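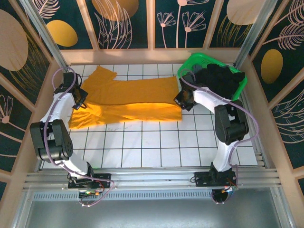 Murray Halliday's first remark on reading our draft was that a visit report ought to say what the visitors expected to see, and that ours had left this out. He suggested we put it at the front, and we have done so.

Before the open day our group expected that handling clothes would be one of the easier jobs for a robot. A shirt is light, it does not break, and most people can pick one up without looking. Three of us had written in our preparation sheets that the hard part would be speed. By the end of the afternoon we had changed our view, and most of this report explains why.

Purpose of the visit

The visit formed part of the second-year module on automation in everyday work. Each project group was asked to attend one public demonstration, to watch a single task closely and to report on it in plain language for readers outside the subject. Our group chose the open day at the Temasholm workshop in Plilcombe, held on a Thursday in April. The group was made up of Kiri Donnelly, Etornam Antwi and Anouk Kuipers, and our supervisor was Bronwyn Lockyer.

Arrangements on the day

Visitors were admitted in parties, and each party was given 30 minutes at the demonstration. Ours was called at 2 pm. A short talk came first, covering the layout of the work area and the rules for visitors, after which we were free to watch and to put questions to the staff. We were asked to stay behind the line and to keep bags off the floor. Note-taking was allowed throughout.

We had agreed beforehand to divide the work. Etornam Antwi kept the written notes, Anouk Kuipers asked the questions on our list, and Kiri Donnelly made sketches of the layout. This worked well, although the list of questions was too long for the time given and we did not reach the last 5.

The task

The demonstration was concerned with clothes, which were kept in a basket on a tiled work surface. Two arms of the same general build share the surface, both fixed to one rail along the near edge. The staff explained that a shared rail keeps the distance between the two bases constant, so that it need not be measured again each time the equipment is set up.

Anouk Kuipers asked why clothing had been chosen. The answer was that a hard object keeps its shape when it is gripped, and a garment does not. Every fold changes where the next good place to take hold will be. Sleeves are a particular difficulty, as they may lie under the body of the shirt or point away from it.
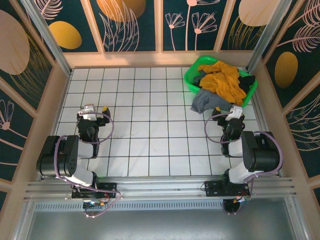 Choosing where to begin is a separate problem from gripping, and we had not thought of it before the visit. When clothes lie in a heap, taking hold of one may move several others, and the piece that is easiest to reach may not be the one on top. We spent some time on this point with the basket in front of us. A mustard-yellow garment made up most of the top layer, while a gray one hung over the rim and down on to the tiles, close to the right-hand gripper. Our group disagreed on which should be taken first. Etornam Antwi argued for the hanging piece, on the grounds that part of it was already clear of the heap. Kiri Donnelly preferred the yellow one, in case anything was resting on the other. We did not settle the matter, and both views are recorded in our notes.

Points for our own project

Our project, Multau, is a small sorting bench for the college costume store. It has one arm and was planned around stiff card boxes. Following the visit we propose 2 changes. The first is to mark out a clear area next to the store basket, so that a garment can be laid flat before anything else is done with it. The second is to test with garments of several colours and weights - our trials so far have used a single cotton shirt, always placed the same way up.

We also intend to repeat our gripping trial, using 20 attempts for each garment and noting the position of the sleeves at the start of each one. The record sheet has been redrawn for this purpose and is kept with the Multau papers in the Prendergast room. Bronwyn Lockyer has asked to see the first completed sheets before any further parts are ordered.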